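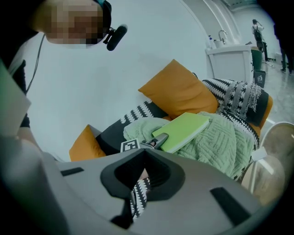 니용 독서모임, 3월에 다시 만나요!

지난 시즌 마지막 책이었던 454쪽짜리 장편, 다들 끝까지 읽으셨나요? 저는 마지막 두 장을 읽느라 내릴 정류장을 지나쳤어요. 그만큼 좋았습니다! 모임 날에도 결말 이야기가 도무지 끝나지 않아서 예정보다 한참 늦게 헤어졌지요.

새 시즌은 3월에 시작합니다. 첫 책은 이마니 악터버그의 산문집 '리비스의 겨울'이에요. 작은 항구 마을에서 혼자 겨울을 나며 쓴 글인데, 빵 굽는 이야기와 편지 이야기가 특히 사랑스러워요(3부는 꼭 소리 내어 읽어 보세요). 문장이 짧고 담백해서 오랜만에 책을 잡는 분도 금방 빠져드실 거예요.

모임은 늘 하던 대로 보네티 서점 2층에서 엽니다. 책은 서점 계산대에서 빌릴 수 있는데 준비된 것이 5권뿐이라 먼저 오시는 분께 드려요. 반납할 때 마음에 남은 문장을 쪽지에 적어 책 사이에 끼워 주시면 다음 분이 정말 반가워하십니다.

두 번째 책은 아직 정하지 못했어요. 짧은 소설이 좋겠다는 분도 있고 이번에는 시집을 읽자는 분도 있는데, 저는 둘 다 읽고 싶어서 큰일이에요! 추천하고 싶은 책이 있으면 이 소식지에 답장으로 제목을 보내 주세요. 처음 오시는 분도 환영합니다. 책을 다 못 읽고 오셔도 괜찮아요.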